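Grip pad week at the Cullalport bench

Posted 28/08/2019

I dropped in on Nilton Ayala this morning because I'd heard the two-arm bench at Cullalport was getting its yearly going-over, and I am a sucker for this stuff. Nilton has looked after the cell since it came over from the Nuduneck building in July, and he was already deep into his checklist when I got there (no coffee, which worried me).

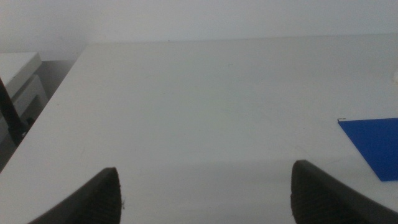

Pads come first on Nilton's list. He checks them every 200 hours, and he's picky – a pad that has gone smooth will let a thin part slide, and then everybody blames the software. I got a good look with the gripper wide open and nothing in it, and the little ridges run right along the inside of both fingers. There was even a speck of fluff near the edge of one pad. Nilton says a soft brush and a dry cloth do fine, and he keeps solvent well away from them. The old pads came from Correa and lasted 342 hours before he pulled them, so he's hoping this set does better.
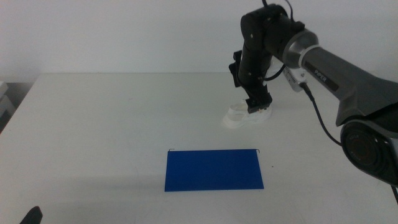 Cables are the other thing that eats his time. On the old layout one of them kept snagging at the elbow, so now he wants enough slack for the arm to reach the far side of the table without tugging. You can follow the black one as it hangs down in a long easy curve and goes behind the big gray arm with PIPER on it. He moves each joint slowly by itself first, then both arms together at 15 percent speed, and he keeps a hand on the stop button the whole time. I was allowed to hold the clipboard!

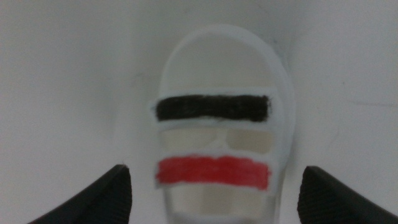
Last job of the day is lining up the camera at the gripper, and Nilton does that one by eye before he lets the computer have a go. He wants the target sitting between the fingers with a gap on both sides, and he wants it readable. With the white piece that has a black stripe up top and a red one under it, the stripes come through clearly even when the picture is a bit soft. If the stripes tilt, he loosens 2 screws on the mount, nudges it and tries again. He tells me the record is one try and the usual is a lot more than that.

The cell should be back on the schedule once Nilton signs the sheet. After that he's off to Grultdale, where they have the same setup and, he says, much worse cables. I've asked if I can tag along.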